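Foam Drainage Calculator: Frequently Asked Questions

Last updated 5/12/26

I get a lot of email about the drainage page, and most of it circles the same few things, so I've gathered my answers in one spot. If yours isn't covered, write to me anyway (I'm slow, but I do reply).

What does the calculator do?

You give it a bubble size, a liquid viscosity, a liquid fraction and a foam height, and it tells you how fast the liquid runs out of the bottom. It's the standard drainage equation solved on a grid of 600 points. Slide things around and watch the curve move! Bubble size is the fun one. The drainage speed goes with the radius squared, so doubling your bubbles makes the liquid run four times faster.

What's the difference between the two wall options?

It comes down to what the surfactant is doing at the surface of the little channels between the bubbles. If the surface is stiff, liquid sticks to it and the flow is slow, like water in a narrow pipe. If the surface is mobile, it slides along with the liquid and most of the resistance moves to the junctions where the channels meet. Proteins tend to be on the stiff side, and small soapy molecules tend to be mobile. Try both and see which one looks more like your foam.

Why doesn't my measured half-life match?

Usually coarsening. Gas creeps from small bubbles to big ones while you're timing, so your average bubble at the end isn't the one you typed in at the start. The basic page keeps bubble size fixed. Tick the Skoneck box and it lets the radius grow with time, which helps a lot for anything that sits longer than a few minutes.

The other usual suspect is viscosity. I've had people put in 8 cP from a data sheet when the bench was ten degrees colder than the sheet assumed. Measure it at the temperature you're foaming at, please.
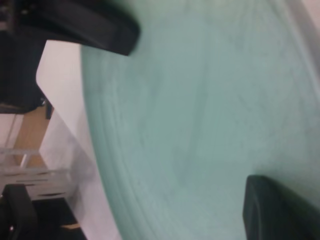

Soft greens, with fine lines following the curved edge.

Can I use it for a thickened liquid?

Sort of. The app assumes one viscosity, and a shear-thinning liquid has lots of them. The shear rates in a draining foam are low, so use the low-shear number, not the one your viscometer gives at top speed. If your liquid has a yield stress, the foam may just stop draining altogether, and my curve will happily keep going. Don't believe it in that case.

What are Flotik and Buschmann in the menu?

Flotik is the version with the graph of liquid fraction against height. Buschmann is the older one that only gives you the half-life. I keep the old one up because a few people have it bookmarked and got grumpy when I took it down in January.

Can I export the numbers?

Yes, the Cinon button copies the whole table to your clipboard, and it pastes straight into a spreadsheet. The longest run anybody has sent back to me had 1,154 rows and it pasted fine.

Why does the curve go flat at the end?

Capillary suction. Once the foam gets dry, the channels pull back on the liquid about as hard as gravity pulls down, and everything settles into equilibrium. Short foams get there early. If your foam is only 2 cm tall with tiny bubbles, you might see hardly any drainage at all, and that's a real effect and not a bug.

Does it run on a phone?

It does, though the sliders are fiddly on a small screen. Turn the phone sideways and it's much nicer.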